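Pinto Countertop Sealer, 200 ml

Okay, so I've been selling stone care stuff from my little shop in Skollcombe for six years and this is the bottle I keep at home. Brown, gray, veiny, busy marble, it loves them all!
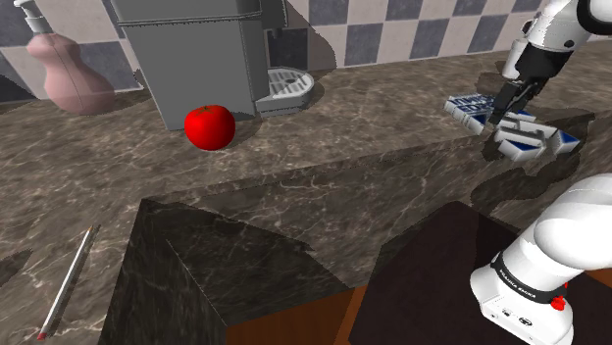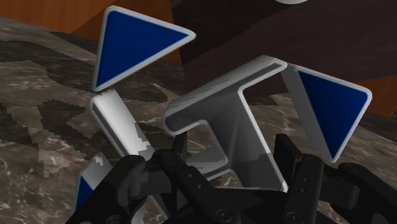
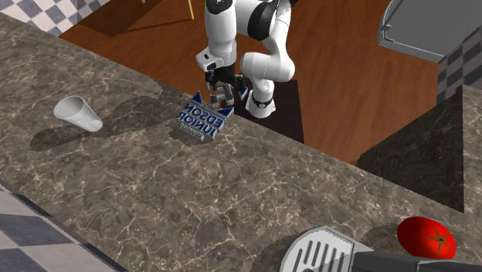 Marble countertop, three views

One bottle covers nearly 50 square feet. Wipe it on with a soft cloth, give it 3 minutes, buff, done (two coats if your stone drinks it up, mine did). It's a satin finish, so don't expect a mirror. Smells a bit like oranges for an evening.

Please test a hidden corner first! And skip it on laminate, it'll just sit there and smear.

Anitha Mudaliar in Ivdale asked if it works over the old Grurberg wax. Nope, strip that off first.

Cloth included. Refills back in February.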